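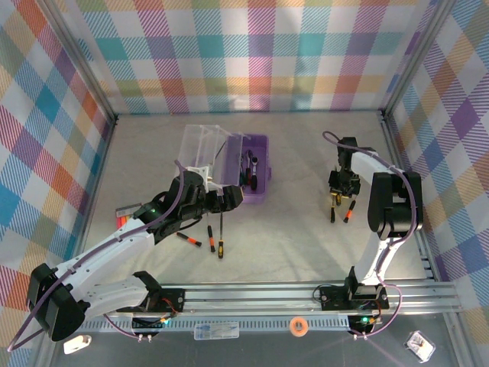 The question of whether machines can take over household and shop-floor chores is usually put in terms of speed. This blog has taken the position since July that tidying is the better test. A toolbox must be opened, filled and closed, and each step asks for a different kind of grip.

Chalerm Ratanaporn of the Plencombe workshop, who reviewed a draft of this post, considers small hand tools the hardest part of the job. Handles roll, shafts cross, and two screwdrivers side by side can easily be taken for one.
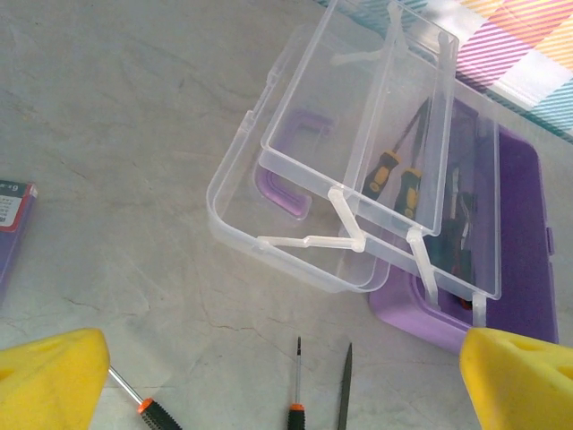 The toolbox with its clear trays swung out, seen from between the gripper fingers.

A person clears a bench without planning it. Two arms working from one rail must divide the floor between them and keep out of each other's way.
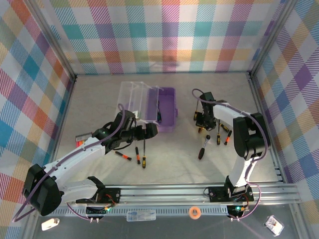

Two arms on one rail, with screwdrivers on the floor and the storage box open.

The lid deserves separate mention. Thin, clear plastic is difficult for a camera to read, and a grip that suits a thick handle may bend a rim or slip from it.
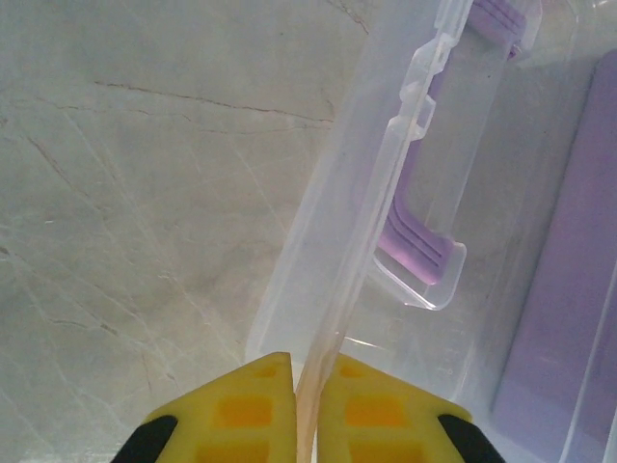
My assessment remains cautious. Machines can do parts of this chore under prepared conditions. A shop that puts away 500 tools every Thursday should, for the present, continue to assign the work to its staff. The matter will be reviewed in a later post.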